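Grullell Opens Free Container Library for Home Cooks and Small Food Sellers

Shared shelves of lidded food boxes available starting in March

GRULLELL – Residents who cook in batches, sell at the Monday market or need something to carry leftovers home in will soon be able to borrow food containers the way they borrow books. The Semik Kitchen Exchange will open its container library to the public in March, with 600 reusable boxes, jars and tubs on the shelves and no charge to borrow them.

The library is run by Semik, a kitchen supply cooperative, together with Fumen, a cooking school on Espiritu Street. Semik has bought and sorted the containers. Fumen is providing the room, the sinks and a dishwashing station next to its teaching kitchen.

Any adult who lives or works in Grullell can sign up at the counter with proof of address or a pay stub. Members may take up to 15 containers at a time and keep them for 23 days. Containers must come back washed, with their lids. A member who loses a lid can bring in any matching lid in good condition as a replacement.

"We looked at what people were throwing out after family parties and church suppers, and a lot of it was thin takeout tubs that had been used once," said Ehab Ait Ali, who manages the exchange for Semik. "People told us they would use something better if they did not have to buy it and find a place to keep it. Most apartments in this part of town have one cupboard for everything."

Stock is grouped by shape and by the type of lid. Snap-lock boxes make up most of the collection, followed by screw-top jars and flat trays with press-on covers. Each size has its own shelf, and a sample stands open at the front so members can judge how much it holds. Lids are stored on their boxes. An earlier trial in which lids were kept in separate bins was dropped after five weeks, when sorting them took up most of the closing shift.

Boxes are checked by hand each time they are returned. Staff look at the hinges on the locking flaps, run a finger along the seal and hold the body up to a window to check for cracks. Containers with a broken flap are taken out of food use and moved to a bin for buttons, screws, seeds and other dry storage, which anyone may take from.

Hye-jin Baek, who teaches the evening classes at Fumen, will lead a short session on packing and storing food on the library's opening day. The session covers soups, cooked grains, cut fruit and fermented vegetables, and will be repeated on the first Monday of each month at 5 p.m.

"The question I get most is about kimchi, and whether the smell comes out of the box," Baek said. "Glass is easier for that, so we keep a shelf of glass jars marked for strong foods. For rice, stock and chopped vegetables, a plastic box with a good lid is fine. Leave some space at the top if it is going in the freezer."

Members are asked not to put the plastic containers in the oven and not to cut food inside them. Rules on microwave use differ from box to box, and a card on each shelf repeats the maker's directions. Labels should be written on paper tape, which is supplied at the counter. Marker directly on a lid is hard to remove and has been the most common reason for setting a box aside.

Small food businesses can apply for a separate seller's card. It allows a larger loan for a single market day, with return the following morning. Sellers remain responsible for meeting health department rules and for washing the containers before they are filled. Application forms are at the counter, and Semik expects to answer each one within a week.

The exchange will also accept donations. Containers should be clean, free of stains and complete with lids. Single lids are welcome if the brand name or size can still be read. The library cannot take baby bottles, metal cans, foam boxes or anything that has held paint, fuel or garden chemicals.

A printed guide to the collection, with notes on lid types and sizes, is part of the press kit and will be handed to each new member.

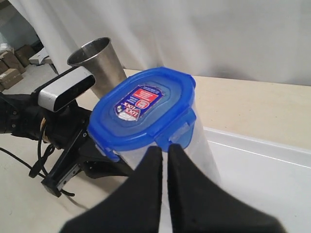
Clear snap-lock box with blue lid

Tall boxes such as the clear one with the blue lid suit dry pasta, stock and whole vegetables. The flaps fold down over the sides to close the lid. Members should open every flap before lifting the lid – pulling up on one corner puts strain on the hinges – and should press the lid flat before folding the flaps down again. Boxes going home in a bag or on a bicycle should be packed upright.

The guide also lists which containers stack with one another. Tall boxes are best kept on the bottom shelf of a refrigerator, where there is usually more headroom, with flat trays above. Members who are unsure what size to take can bring their own pot or dish to the counter and fill a sample with water to compare.

Opening hours will be posted on the door at Fumen and at the Semik shop. Returns may be left in the covered crate inside the school entrance whenever classes are in session. Members should leave the paper slip with their name in the crate, so the loan can be closed.

Later in the spring, Semik plans to add larger tubs for brining and marinating, along with a small number of insulated carriers for hot dishes. Groups planning a meal for a large number of guests are asked to speak with the counter well ahead of the date, as big loans will depend on what is already out.

About Semik
Semik is a member-owned kitchen supply cooperative in Grullell. It sells and repairs cookware and runs the Semik Kitchen Exchange.

About Fumen
Fumen is a cooking school offering day and evening classes in home cooking, preserving and food safety.

Press contact
Ehab Ait Ali, Semik Kitchen Exchange
Interviews and visits to the shelves can be arranged through the Semik shop counter.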